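Laundry corner, Givevham house

Page updated Friday, September 17, 2021

The Trikgate house in Givevham was last tiled in 2008. The laundry corner takes mixed household loads of towels and clothes. The machine is a top loader and stands on the tiles, with the drain hose left on the floor. Bubble wrap stays on the cabinet. Click a picture to enlarge.

Sorting and loading

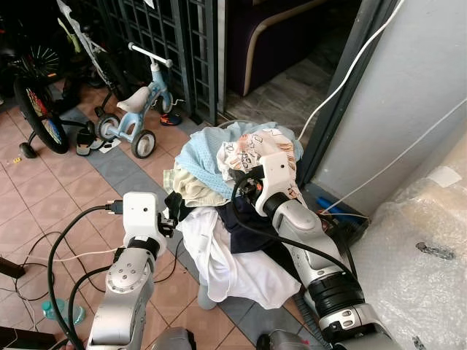
Mixed load on the tiles by the doorway: light blue textured towel on top, cream towel to the left, navy garment in the middle.

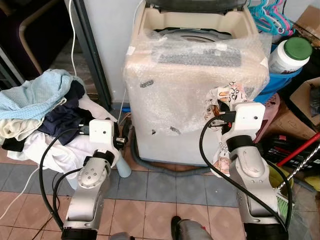
Top loader with the lid up. Grey corrugated drain hose along the floor at the base; white cartoon-print cloth in front.

Dimensions and settings

Clear width for the machine: 85 cm. Length of hose run to the outlet: 123 cm. Towels are washed separately from printed cottons, and dark garments go in last. Maximum of 4 bath towels per load. The feet were levelled in June with a Wera spanner and have not been adjusted again.

Other galleries: Kitchen shelves. Bicycle storage. Lobo workbench.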